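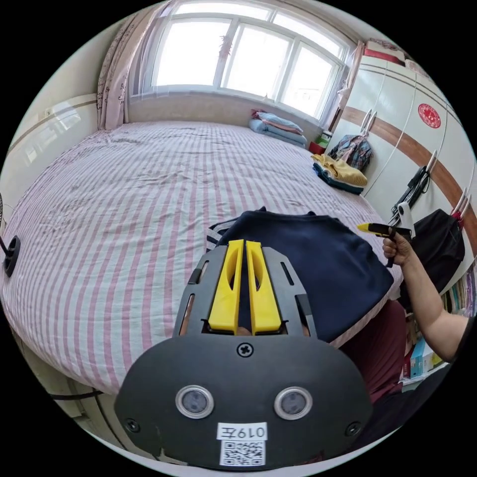
About Us

Hi, and welcome! I'm the person behind Grarkurness, a small home-organizing and laundry-folding business in Ondville. If you've found this page you are probably either thinking about booking a visit or avoiding a pile of clean clothes on a chair somewhere. Both are fine. I've done plenty of the second myself.

I started Grarkurness in February, in the worst part of winter, with one client, a borrowed folding table and a car that smelled of fabric softener (it still does). Before that I spent 15 years in the back room of a dry cleaner's called Vlček, over on the Horkmont side of town. I pressed, I folded, I bagged, I matched tickets to hangers until I saw ticket numbers in my sleep. The one that came back the most was 944, a wool coat that was left with us for so long I got fond of it. When the shop closed I took home a good steamer and a very firm opinion about shirt collars, and that was pretty much the business plan.

What we do

We come to your home and deal with clothes. Shirts, sweaters, bedding, the kids' school things, the winter stuff that has to go up high and the summer stuff that has to come down. We fold, hang, sort, and put away. We don't do washing or repairs, and we don't throw anything out unless you've said so out loud. If you want to keep nine gray T-shirts then we will fold nine gray T-shirts and they'll look great.

We work on the bed. People always offer us the dining table, and it's kind of them, but a bed is bigger, softer and right next to the wardrobe, and if a sleeve slides off the side it lands on a rug and not in the butter. All I ask is that the bed is made, or at least has a sheet pulled over it. Stripes are my favorite, by the way! A striped sheet is a free ruler. You line up the hem with one stripe and the shoulder with another and your fold comes out straight without any measuring. I've been telling people this for years and I still get a little thrill when somebody tries it.

How we fold a collared shirt

Since this is what I get asked about more than anything else, I'll just put it here. Lay the shirt out flat and smooth it from the middle toward the sides with your whole forearm, not your fingertips. Fingertips make little ridges. Get the collar sitting right before you touch anything else — if the collar is crooked at the start, everything you do afterward will be crooked too, and you'll blame the sleeves. Then one side in, sleeve back down along its length, other side in, same again, and up from the bottom in two goes. Dark shirts get one more pass with a lint brush, navy especially. Navy shows everything. 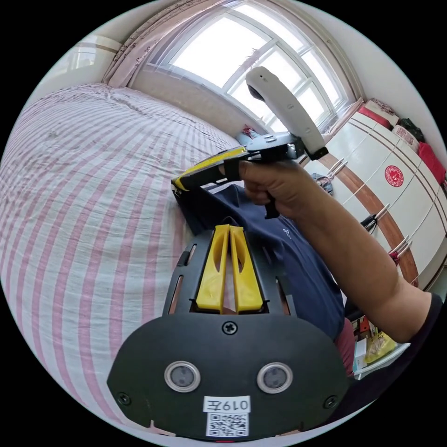
Mine always came out wider at the bottom than the top until I stopped folding the sleeves first, and now I do the collar, then the sides, and my polo shirts finally stack without leaning over, so thank you for that. — comment left on our old page, Dec 21, 2021

I kept that one when we moved the site over because it made my whole week. And yes, polos work the same way as dress shirts, you just have less sleeve to argue with. If there's a logo on the chest I like it to end up on the top face of the finished square, so you can tell one from another in the drawer.

Hang it or fold it?

My rule is looser than you'd expect. Plaid shirts and anything woven that creases easily go on a hanger. Knits get folded, always, or they grow shoulders like little horns. Pants are up to you. Bags can hang too, as long as they aren't crushing the thing beside them. Spare hangers live together at one end of the rail, all facing the same way, and I will turn them around if they aren't. I can't help it.

Spare bedding gets folded into a block as wide as the shelf it's going on. If there's no shelf for it, the far end of the bed is a perfectly good place in the daytime, and it's handy at night when the temperature drops.

A few practical things

A first visit takes up to 5 hours, and I'd rather we finished one bedroom properly than made a start on three. Most people have us back twice a year, when the seasons change. We bring our own lint brushes, a steamer and the labels for the boxes that go on top of the wardrobe. You don't need to buy anything beforehand. Please don't go out and buy baskets! Nearly every home I walk into has too many baskets already.

You don't need to tidy up for us either. I know you will anyway.

We cover Ondville and all of Horkmont up to the river, and a bit farther out if the roads are clear. Last year we kept a tally on the office wall just for shirts, and it stopped at 1,014 when the marker ran out of ink. We never bought another marker, so that's the official number.

If you'd like a visit, use the booking form or just call and leave a message — I'm usually up to my elbows in somebody's sweaters but I do call back, mostly in the evening. Tell me how many bedrooms, whether there are stairs, and whether the cat is allowed on the bed while we're working. (The cat will be on the bed.)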